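Ninety-Eight Decibels at the Desk: How a Mid-Sized Room Learned to Measure Itself

The Ritetia holds 2,241 people standing, and for most of its life as a music venue it has sounded like a very large bathroom. Touring engineers knew it by reputation. The low end collected under the balcony, the vocal smeared across the back third of the floor, and anything with a fast kick drum became a continuous note by the second chorus. Bands who had sounded tight in a club the night before arrived in a former exhibition hall with a barrel ceiling and left with mixed reviews.

The room reopened in August after four months of acoustic work and with a new loudspeaker system. I attended three shows in the first fortnight, one from the mix position, one from the balcony and one from as many places as the crowd would allow. The results are worth setting out in some detail, as several halls of the same age and shape are considering similar programs. 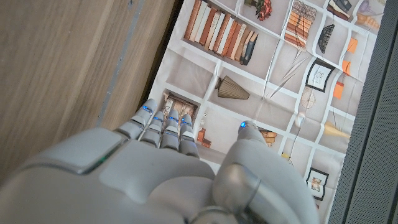

Page last modified: August, 4:15 pm

The problem, stated simply, was reverberation time. Speech and unamplified chamber music can tolerate a fairly long decay. Amplified music cannot, particularly at low frequencies, where the energy produced by a modern subwoofer array is large and the absorption offered by human bodies is small. An audience soaks up the top end efficiently. It does almost nothing at 60 Hz. A room that seems balanced when full has often lost its treble and kept all of its bass, and the engineer then turns the treble up to compensate, which makes the system harsh for anyone standing near it.

The Ritetia had treated its rear wall once before, with thin fabric panels. They worked above the vocal range and nowhere else. In practice they made the imbalance worse, and they were the first thing to come down.

The replacement treatment is in two layers. On the rear wall there is now a deep porous absorber behind a perforated timber face, with an air gap that extends its useful range downward. Under the balcony, where depth was not available, the designers used tuned membrane absorbers centred on 60 Hz. These are shallow, heavy boxes with a flexible front, and each one is effective over a narrow band. They are unglamorous objects and the public will not notice them. They account for most of the improvement.

The ceiling was left alone. A barrel vault focuses sound along a line, and in this hall the line falls slightly above head height in the middle of the floor. Covering it would have been expensive and would have required heritage approval. The alternative was to stop sending sound up there in the first place, and this is where the loudspeakers come into it.

The old system was two short stacks sitting on the stage wings, angled by eye. The new one is a pair of flown line arrays with controlled vertical dispersion, plus small delay hangs for the rear of the floor and a row of fills along the stage lip. Each array is aimed so that its upper limit of coverage meets the last row of the balcony and stops. Some energy still reaches the vault, particularly in the low mids, but the focused slap that used to follow every snare hit has dropped to the point where it can be heard only during line check, in an empty room, by someone listening for it.

The subwoofers have moved as well. They were formerly in two blocks, left and right, an arrangement that produces a strong ridge of bass down the centre of a room and deep troughs on each side of it. They now sit in a single evenly spaced row across the front of the stage, with electronic delay applied progressively toward the outer cabinets. The centre ridge has gone. Walking from the left wall to the right wall during the second of the three shows, I heard no position where the bass guitar disappeared. In the previous configuration there were two, and regular patrons could have led you to them.

The first show was Inotel, a four-piece whose material depends on very dense rhythm guitar and a kick drum triggered to sit just above it. This is a severe test. For the opening two songs the mix was cautious, with the guitars low and the vocal well forward. By the fourth song the engineer had evidently worked out how much the room would take, and the guitars came up without covering anything. The double-time passage that closes their set, a blur in most halls of this size, was legible to the individual stroke.

The level at the desk was held to 98 dB, A-weighted and averaged, which is the venue's new house limit. The figure was displayed on a small screen beside the console throughout. Some bands have objected to limits of this kind on the grounds that loudness is part of the performance. It is a reasonable argument. It is weakened, however, by the fact that a clear system at a moderate level produces a greater impression of force than a confused one several decibels higher. The transients arrive intact. A snare drum that starts and stops has more impact than one that starts and continues.

It should be said that an A-weighted figure understates bass, and a show can meet the limit while moving a great deal of air. Inotel's did. From the second row the subs were physically present in the chest and the trouser leg, and the meter was unconcerned.

Hrytsenko, the following week, presented the opposite difficulty. The duo plays electronic pieces with long silences, bowed metal and a single amplified voice at low volume. Here the question is noise floor. The hall's ventilation was rebuilt in the same program, with larger ducts running at lower air speed, and the intake fans now sit on isolators. During the quietest section of the set I could hear the bar fridges on the mezzanine and a tram outside. I could not hear the air handling. The fridges are apparently next on the list.

From the balcony the stereo image was narrow, as it is in any balcony served by widely spaced arrays, but tonal balance matched the floor closely. The seats at the extreme sides remain poor. The arrays are too steeply angled to reach them and no side fills have been installed. Tickets for those seats cost the same as the ones in the middle, and they should not.

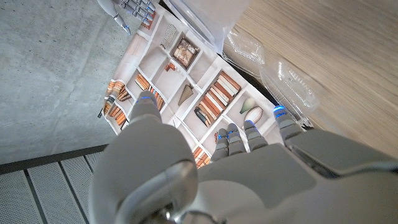
Photo: supplied

The third show was a double bill headed by Dirumix, and it exposed the weakest part of the new arrangement, the changeover. The house processor stores a set of tunings: one for a full floor, one for a half floor, and one for seated events with the retractable rake deployed. The support act went on to a thin crowd with the full-floor tuning still loaded. The result was bright and slightly brittle for the first quarter of the set. It was corrected between songs, audibly, with a drop in the upper range that several people around me turned to look at the arrays about.

Dirumix themselves were well served. The group tours with its own monitor engineer and takes the house system for front of house, so the mix was a fair test of what a visiting engineer can achieve with one afternoon's familiarity. The brass, two players on close microphones, sat in a band that used to be unusable in this room. The keyboards were distinct from the guitar. The singer speaks at length between songs, and from the rear bar every word was intelligible, a thing I have not previously been able to write about this building.

There was one fault. The delay hangs at the rear were set a few milliseconds early, so that anyone standing beneath them heard the sound come from overhead instead of from the stage. It is a small error and takes a minute to fix. It was present at two of the three shows.

Stage volume is the remaining variable, and the one the venue controls least. The new absorbers deal with what comes out of the loudspeakers. They have little effect on a guitar amplifier pointed directly at the front row, and at the Inotel show the left-hand side of the first few rows heard mainly one cabinet. The house now offers baffles and supplies angled stands on request. Uptake has been mixed.

Hire rates for promoters have risen modestly, and the in-house system is included in the base fee. Visiting productions may still bring their own arrays, subject to the rigging limits on the vault, and the 98 dB limit applies regardless of whose boxes are in the air. The measurement log for each show is sent to the promoter the next morning.

For those buying tickets on the floor, the best position is two-thirds of the way back and a few metres either side of centre, forward of the balcony edge. The mix desk is there for the same reason, so expect company. Under the balcony is now acceptable, where before it was not. Doors are generally at 7 pm, and the cloakroom queue is as slow as it ever was.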